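Minutes of the Monthly Floor Meeting
Shared workroom, Hitmont Building
August 4, 2021
Chair: Thiện Quan
Minutes taken by the Drakos desk

Opening

Thiện opened the meeting a few minutes behind time, as the Trustari people were still finishing a call and it seemed unkind to start without them. He thanked everyone for coming and said how pleased he was to see all the groups on the floor represented, from the folding table right across to the desks by the wall. There was a warm welcome for the two newcomers from Drarkico, who have been with us only a short while and have already learned where the good coffee is kept.

The minutes of the last meeting were read and accepted with one correction. The spare table covers were paid for by Trustari and were wrongly put down to Drakos. Our apologies to Trustari, and our thanks as well.

1. The folding table

Most of the meeting went on this item, and it was a good-natured discussion all the way through. The table is used for laying out and folding clothes, and everybody agreed that it is one of the busiest spots on the floor. The question was how to keep it pleasant for whoever comes next.

Drarkico asked whether the cover has to be smoothed out before each piece is laid down. The feeling was that small creases do no harm, but that a big fold running across the middle is a nuisance and ought to be pulled flat. Trustari would like the cover to hang evenly over the edges, and offered to show anyone who is interested how they do it with one person at each end. Thiện said he had tried it alone and did not recommend it.

We then talked for a good while about the blue pieces. Some of us like to spread a piece out fully and press it down with the palms before making the first fold, while others start at a corner and work inward. Both ways were defended with real feeling! In the end it was agreed that either is fine so long as the finished piece goes on the pile with its folded edge facing the walkway.

Blue cloth on the covered table:

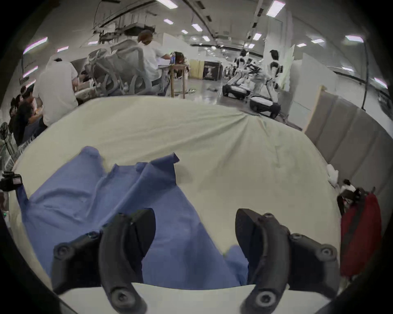
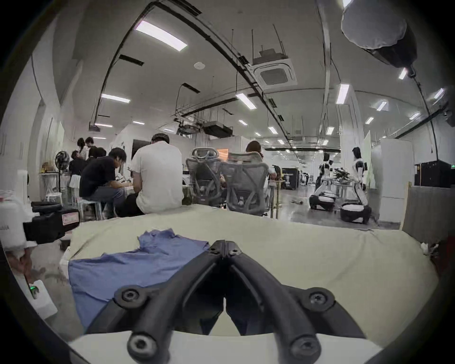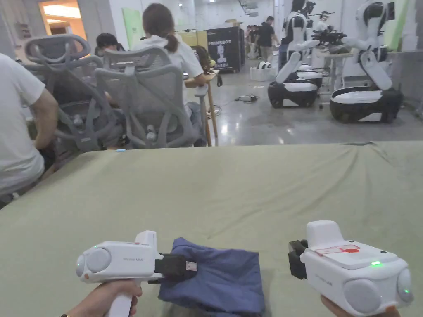

Washing of the covers came next. Trustari has been taking them home in turns, and felt, quite fairly, that this could be shared out a little more widely. It was agreed that the covers will be washed every 2 weeks, with Drakos taking the first turn and Drarkico the second. Marks that will not come out in an ordinary wash should be shown to Thiện before anybody goes at them with something stronger – we lost a very nice cover that way in the spring.

Action: Drakos to wash the first set and bring it back dry and folded.
Action: Trustari to write up the washing turns and pin them beside the door.

2. Clothes stock

Hitmont has offered us 54 more pieces for folding, mostly shirts, with a few towels among them. The offer was accepted with thanks. There was some worry about where they would all go, and after looking at one or two possibilities we settled on 3 lidded boxes, sorted by kind, with a label on the short side so that they can be read when stacked. Drarkico asked for the towels to be kept apart from the shirts, having spent most of an afternoon separating the two, and this was agreed without a vote.

Action: Thiện to accept the offer and ask about delivery.
Action: Drarkico to find the boxes and make the labels.

3. Chairs and walkways

The gray mesh chairs have a way of drifting out from the desks toward the table during the day. Please push yours in when you get up, even if you are only going for a glass of water. Thiện mentioned that he had walked into one with a full cup in his hand, and he was given a good deal of sympathy.

Drakos raised the matter of bags and jackets being left at the end of the table. The suggestion of a row of hooks was well liked, and Hitmont will be asked whether we may put screws in the wall. Until we hear back, please keep personal things at your own desk.

Action: Drakos to write to Hitmont about hooks.

4. Fans

A short item. Those sitting closest to the fans find them a bit strong, and those farther off would be happy with more. It was agreed to try them on the lowest setting until lunch and turn them up afterward, and to see how everyone feels by the next meeting.

5. Any other business

Trustari would like to hold a small floor lunch in November, with everyone bringing a dish. This was received with great enthusiasm and at least one promise of spring rolls. A sign-up sheet will go round nearer the time.

Drarkico reported a missing tape measure, yellow, last seen on the desk by the door. If it is in your drawer, please put it back.

The meeting closed with thanks to the chair. Corrections to these minutes should reach the Drakos desk within 8 days.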